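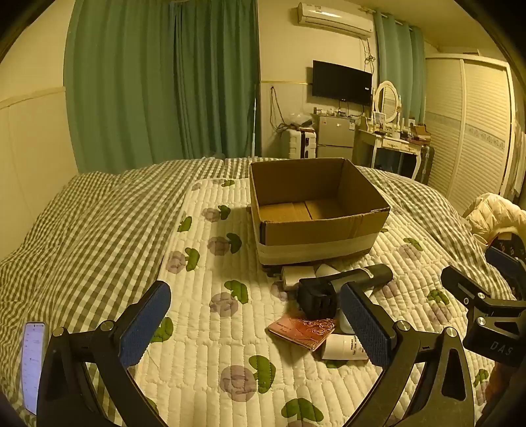 印花绗缝床褥上的敞口纸箱

Stulis启动年度基层岗位公开招聘，632个职位面向社会开放

涵盖客运、货运、船舶维护和后勤四类岗位，网上报名10月截止

【Drotia讯】沿海客货运输企业Stulis今日宣布，本年度基层岗位公开招聘正式启动，计划招录632人，分配至Drotia总部港区、Trilero港区及两地之间的航线船队。报名通过公司招聘网站进行，不收取报名费，不接受现场递交或邮寄材料。

本次招聘的岗位分为四类：客运服务、货物装卸与理货、船舶及码头设备维护、后勤保障。其中货物装卸与理货类职位最多，主要集中在Trilero港区。该港区新泊位将于明年投入使用，目前的班组人数不能满足新增班次的需要。客运服务类职位以Drotia总部港区的候船大厅和售票窗口为主，少量安排在船上。

各类岗位的具体职位名称、工作地点、班次安排和任职要求，均以招聘网站上公布的职位表为准。职位表可以下载，报名期间如有更正，更正内容会单独列出，已提交报名的人员将收到短信提醒。

报名条件

申请人应年满十八周岁，具有初中及以上学历，身体条件符合所报岗位的要求。船舶及码头设备维护类岗位要求申请人持有电工、焊工、钳工或轮机相关的职业资格证书，或者毕业于中等职业学校的对应专业。应届毕业生可先凭学校出具的在读证明报名，毕业证书须在体检前补交。

客运服务类岗位不限专业。有酒店、零售、车站或机场服务经历的申请人，在笔试成绩相同的情况下排名靠前。货物装卸与理货类岗位需要轮值夜班，并在露天环境工作，报名前请确认能够接受。

后勤保障类岗位包括仓库管理、食堂、保洁和门卫，其中仓库管理岗位要求能够使用电子表格软件，其余岗位对计算机操作不作要求。

每名申请人只能选报一类岗位，在该类之内最多填报3个具体职位，并注明先后顺序。报名提交后，岗位类别不能更改，具体职位的顺序在报名截止前可以调整。

曾在Stulis担任季节工的人员可以报名，与其他申请人参加同样的笔试和体能测试。季节工在岗期间的工作记录由公司人事部门直接调取，本人不需要另行提供。

报名方式

申请人登录Stulis招聘网站，注册账户后填写报名表，并上传下列材料：身份证件正反面、学历证明、近期免冠照片。申请维护类岗位的，另须上传资格证书。照片应为白色或浅蓝色背景，面部清晰，不得使用生活照或经过美化处理的照片。上一次招聘中，因照片不合格被退回的报名表占退回总数的一大部分，请申请人在上传前仔细核对。

材料审核一般需要5个工作日。审核结果在账户页面显示，同时以短信通知。审核未通过的，可以在报名截止前修改后重新提交。报名截止时间为10月最后一天下午5时，届时系统自动关闭，未完成提交的报名表视为放弃。具备条件的申请人宜尽早报名，截止前几个小时网站访问量较大，页面打开可能较慢。

家中没有上网条件的申请人，可以到Drotia总部港区候船大厅的服务台或Trilero港区办公楼一层，使用那里的公用电脑报名。工作人员可以协助扫描材料，但不代为填写报名表。公用电脑在上述两处办公时间内开放，不需要预约。

考试与录用

招聘分为笔试、体能测试和体检。后勤保障类岗位不设体能测试，以面谈代替。

笔试在Drotia和Trilero两地同时举行，申请人在报名时选择考点，选定后不能更换。试卷由Kontogiannis培训学院命制和评阅，Stulis不参与命题。笔试内容包括语文阅读、基本算术、安全常识和岗位知识，题型全部为选择题，考试时间2小时。答错不扣分。考试大纲和一套样题已放在招聘网站上，可以免费查阅。

准考证在笔试前一周开放打印。申请人应携带打印的准考证和身份证件原件入场，手机中的电子版准考证不予认可。开考后迟到者不得入场。考场内不提供物品寄存服务，手机须关机后放入监考人员发放的封口袋中。

需要特殊考试安排的申请人，例如需要大字试卷或无障碍座位，请在报名表的相应栏目中注明，并上传有关证明。考点会在准考证开放打印前与本人联系确认。

笔试成绩公布后，对成绩有疑问的申请人可在公布之日起三日内通过账户提出复核。复核由Kontogiannis培训学院完成，只核对答题卡的读取和分数的合计，复核结果为最终结果。

体能测试按岗位类别分别进行。货物装卸与理货类测试负重行走和攀爬直梯，维护类测试攀爬直梯和手部握力，客运服务类测试折返跑。各项目的合格标准列在职位表的附件中。体能测试只判定合格或不合格，不计入总成绩，当次不合格者可以在同一天内补测一次。

最终录用名单按笔试成绩排序，结合申请人填报的职位顺序确定，在招聘网站上公示。公示期满无异议的，由公司发出录用通知。收到通知后未在规定期限内确认的，名额由同类岗位的下一名申请人递补。递补名单的有效期至明年春季。

岗前培训与待遇

录用人员与Stulis签订劳动合同，试用期内参加岗前培训。培训由Kontogiannis培训学院在其Drotia校区组织，内容为水上安全、消防、急救和岗位操作。培训期间工资照发，学费由公司承担。家在外地的学员可以申请校区宿舍，宿舍配有床和衣柜，被褥及个人用品由学员自备。校区食堂提供早餐和午餐。

培训结束后进行考核，考核合格者上岗，不合格者可补考一次。船上岗位的人员还须在指定船舶上完成跟班实习，实习由船上的带班人员评定。

各岗位的起点工资在职位表中逐一列出。夜班、节假日加班和船上工作另有津贴。正式员工及其直系亲属乘坐公司客运航线享受折扣票价。被分配到Trilero港区而家在Drotia的员工，可乘坐公司通勤船上下班，通勤船早晚各有班次，不收费用。

提醒申请人注意

Stulis没有委托任何机构或个人代理报名、组织考前辅导或出售复习资料。凡以保证录用为名收取费用的，均与公司无关。公司人员不会通过电话索要银行卡号、账户密码或短信验证码。去年招聘期间，公司收到过申请人转来的仿冒网站链接，已全部报告有关部门处理。今年如再发现类似情况，请将链接或短信截图发送至招聘网站“举报”栏目。

报名表所填信息须真实完整。在招聘的任何一个环节发现材料不实的，取消本次资格；已经录用的，解除劳动合同。

上一次公开招聘共收到超过招录人数数倍的报名，部分职位竞争集中，也有部分夜班理货职位报名不足，最后以补录方式完成。今年职位表中标注了上一次各职位的报名情况，供申请人填报时参考。

咨询

招聘期间，公司开通咨询热线和在线留言。热线在工作日上午9时至下午5时接听，中午不休息。在线留言一般在下一个工作日答复。热线号码见招聘网站首页。常见问题已整理在网站的“问答”页面，包括忘记账户密码、证件过期、改名后材料不一致等情况的处理办法，来电前可先行查看。

关于Stulis

Stulis是一家沿海客货运输企业，总部设在Drotia，经营Drotia与Trilero之间的定期客运航线，并在两地港区从事货物装卸、仓储和船舶维护业务。公司每年举行一次基层岗位公开招聘，专业技术和管理岗位另行招聘。

关于Kontogiannis培训学院

Kontogiannis培训学院位于Drotia，开设港口作业、船舶机电和水上安全等课程，并承接企业招聘考试的命题与阅卷工作。

媒体联络

Stulis新闻办公室
地址：Drotia总部港区办公楼
媒体可通过公司网站“新闻”栏目提交采访申请，或索取职位表和考试大纲的印刷版。

（完）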